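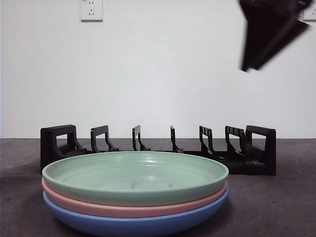
The Speaker's Casting Vote Returns to the Agenda in Grimier

By Asger Snorradóttir
9 February 2022

When the regional assembly of Grimier reconvenes in March, its first item of substantive business will be a proposal to remove the casting vote of the speaker. The measure is short. It would amend a single article of the assembly's founding statute so that a motion on which the votes are equal is treated as defeated. Its consequences for the balance between the assembly and the executive could be considerable.

The assembly has 30 members, an even number fixed by the statute of 2000. At the time, the drafters were chiefly concerned with fair representation between the coastal districts and the interior, and each was given an equal share of seats. The possibility of a tied vote was recognized, and the speaker was authorized to resolve it. The drafters appear to have expected that the power would seldom be used, and for most of the first two decades it was not.

That changed after the last election. The governing alliance and the opposition each returned with half of the seats. The district of Travano, where the final seat was awarded, was decided by 81 votes after a recount. The alliance was able to form an administration only when its candidate for speaker, Mogens Egilsson, was elected with the support of two opposition members who had secured commitments on harbor funding. Those members have since voted with their own side, and the budget, the school transport act and the revised land tax have all passed on the speaker's vote.

Opponents of the current arrangement do not accuse the speaker of acting outside the rules. Their objection is that the office was designed to be impartial and can no longer be seen as such. In many parliaments, a presiding officer who must break a tie is guided by convention, usually voting to allow further debate or to leave existing law unchanged. Grimier has never adopted a convention of this kind. The statute says that the speaker "shall decide the question," and successive legal opinions have read those words as giving the speaker full discretion.

Egilsson, who served three terms as an ordinary member before taking the chair, has defended his conduct in measured terms. "The statute gives me a duty to decide," he said in an interview at his office. "If the members wish the duty to be exercised in a different manner, it is for them to say so in law. I would not think it proper to invent a restraint that they have chosen not to write."

The proposal has been sponsored by Tu, the smallest of the opposition parties, which has campaigned on institutional questions since its founding. Its members argue that a law should command a clear majority before it takes effect, and that an administration without such a majority ought to negotiate for one. The larger opposition party has offered its support, although several of its members have reservations about the effect on the annual budget. Under the amended article, a tied budget vote would fail, and the region would continue on monthly appropriations until an agreement was reached.

The administration has seized on this point. In a written response, it warned that temporary appropriations cannot be used to begin new construction or to renew contracts of more than one year. It has suggested adding one seat to the assembly instead, a change that would make ties less frequent but would reopen the question of which part of the region should receive it. Representatives of the interior districts have already stated that they would oppose any allocation to the coast.

A third course has been put forward by Skultura, a policy institute that has published several studies of regional government. Its paper recommends that the casting vote be kept for budgets and for votes of confidence and abolished for all other legislation. The institute further proposes that a speaker, once elected, should resign from any party group and stand unopposed at the following election if willing to continue. The second recommendation has drawn little enthusiasm from the parties, which are reluctant to give up a contested seat.

There is also a procedural difficulty. Amendments to the statute require a simple majority at two successive sittings, and the article on tied votes applies to such amendments as it does to any other measure. Should the assembly divide equally in March, the speaker would be called upon to decide whether his own power should be withdrawn. Egilsson declined to say how he would vote. The assembly's legal office has confirmed that the statute contains no provision requiring him to step aside.

The text of the amendment is now before the rules panel, which will hear from the sponsors and the administration before the sitting opens. The panel may recommend changes but has no power to withhold the proposal from debate.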